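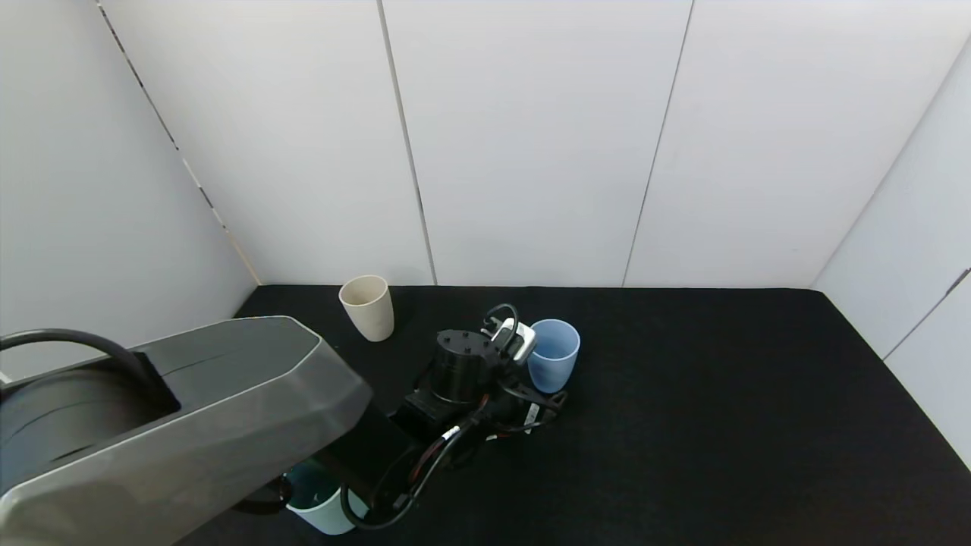
Collecting cup demonstrations: how much should I move things between recordings?

Posted by gretska_bench, 2020-05-20

I'm recording demonstrations for a policy that should pick up a named cup and put it down somewhere else on the table. The arm works over a black tabletop with white panels on three sides, and I want the learner to go by the colour of the cup, so I use a cream one, a light blue one you can partly see through, a pale mint-green one and a black one with a handle. The black one worries me most. It is black on black, and when the arm comes across the table the upper housing hides a good part of it from the head view, sometimes the mint one as well. The wrist camera is meant to make up for that but it only helps once the gripper is already close.

So far I have 20 recordings per cup. In the first lot I put every cup back on the same spot each time. In the second lot I moved them by hand wherever I felt like it. Trained on the first lot, the arm goes to the old spot even if the cup has gone. Trained on both, it reaches for the right area but closes short on the blue cup and ignores the black one about half the time.

Should I throw away the first lot? And do I keep recordings where the arm covers the target, or are they just noise? I drive the arm by hand with a Vostier leader, if that matters.

Vitlow

Don't throw them away, but don't let them be half of your data either. We had the same thing in February with bowls. I kept 5 of the fixed ones per object and recorded new ones for the rest.

For positions, "wherever I felt like it" is not as random as it sounds. People put cups where they are easy to reach. Mark out a grid on paper the size of your table, number the squares, and draw a number for each cup before each recording. We used 21 squares. Swap which cups are neighbours too, otherwise it learns that blue is the one next to cream. Also start the arm from different poses. If every recording starts from the same rest position you will get one approach path per square and nothing in between.

Keep the recordings where the arm is in the way. Your policy will see that view when it runs, so it needs to have seen it in training. What I would drop are the ones where you yourself couldn't tell where the cup was and fumbled for it. Those teach it to fumble. When you drive, look at the camera views and stay off the direct view of the table. If you can't do the pick from the camera views, the policy hasn't got enough to go on.

slow_gripper

get a lighter tablecloth

Björklund

The tablecloth answer is short but I'd try it, at least as a test. Record a small set with a grey mat and see if the black cup gets better. If it does, contrast is your problem and more recordings on black will only help slowly. If it doesn't, look at your exposure. Ours was set automatically and the white walls pulled everything dark, so a black handle on a black surface had no detail left in it. We fixed the exposure by hand and recorded again.

On the blue cup closing short, check whether you pause before closing. I did, for 2 seconds, every time, and the model learned to stop there and sometimes never went on. Trim the still parts or close in one movement.

One more thing, write down which cup was the target when you make the recording. I tried to add the labels afterwards and got several wrong.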